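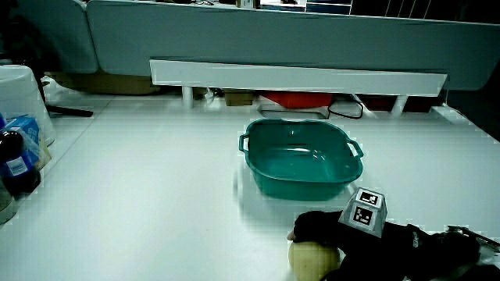

Wallin, 6 August 2018

The station opened the irrigation log at first light, and the north block received its second watering of the month. Soil in the upper beds was dry to the depth of a finger. The lower beds held moisture well and were left alone until the next reading. Wind was light from the west for most of the morning, and spraying was permitted until ten.

Sorghum on the Holau side has begun to head. The rows sown first are well ahead of the others, and the difference can now be seen from the road. The late rows suffered from crusting after the June storm, and the stand there is thin in places. It has been decided that no gaps will be filled this season. Thin rows will be harvested separately and their weights entered on their own sheet, so that the yield of the full rows is not pulled down in the report.

Noman Magsi walked the trial plots and recorded aphids on the undersides of leaves in plots 5 and 8. Lady beetles were present in both. Under the station's own rule, plots with beetles are watched for a further week before any treatment is approved, and this was noted on the board in the shed. He also reported that the fence behind plot 8 is down again. Deer tracks were found inside it, and several heads had been stripped.

Seed for the fall cover crop arrived from Hulatano before noon. The order was for 3000 pounds of rye, and the delivery slip agrees with the order. The vetch did not come. The supplier has promised it for the first part of September, which leaves little time if the ground is to be ready before the rains. The office has asked that the rye be stored on pallets in the east bay, away from the wall where water came in last winter.

The Wulenton pump was stopped in the afternoon for a worn seal. Its hour meter read 2110 at the time of shutdown. A new seal is on hand and will be fitted tomorrow morning. Until then the south block is to be watered by gravity from the upper pond - a slow method, but adequate for one night.

Visitors from the county asked about no-till sowing after sorghum and were shown the residue strips. Their questions on slug damage could not be answered from our records, and a written reply has been promised.

Evening reading at the upper pond was taken at seven. The level is lower than this time last year, and the gate was closed by one turn.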